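Hand-held grippers: your questions, our doubts

Last updated 2019-02-17

We compared two hand-held grippers, the Drarkton and the Briditz, on ordinary household jobs. Makers' claims are treated as claims until we have tried them.
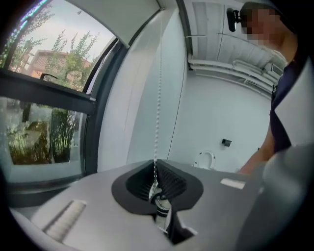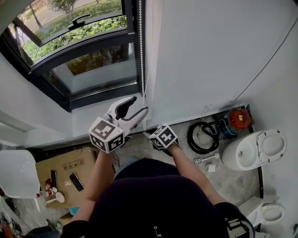 Roller blind job. First picture: bead chain in the jaws. Second: the same sort of gripper held open at the window.

Why a blind chain?
Every brochure shows a foam block being picked up. A foam block forgives everything. A bead chain is thin, it swings, and you have to keep hold of it while you pull.

Which one did better?
Out of 100 pulls each, the Drarkton slipped 16 times and the Briditz 42. We would not read too much into that. One room, one chain, and the Drarkton went second, when we had all had more practice.

Do the ridged pads help?
The brochure says so. We couldn't tell. Where the chain sat between the jaws mattered far more to us.

Is the camera on the gripper enough by itself?
For the last bit of the grab, perhaps. The wide lens bends every straight line, and we found it hard to judge distance from it. The view from head height shows the arms and the marker cubes, but from there the chain is a thin line on the wall. We would want both.

Will an arm copy what a person does with it?
Ratanaporn, who sell the arm we hope to borrow in May, say yes. We have asked for a run of 20 pulls with no edits. No reply so far.

Why isn't the Asmont controller in the results?
It would not keep the two clocks in step. We'll look again if they fix it.

Comments (3)

bluntspanner: 42 slips is dreadful. Did you clean the pads between runs?

siltlane: Would like to see the order swapped before anyone spends money on this.

tk_workbench: Try a plain cord next. Beads give the jaws something to catch on, so I think you've been kind to both.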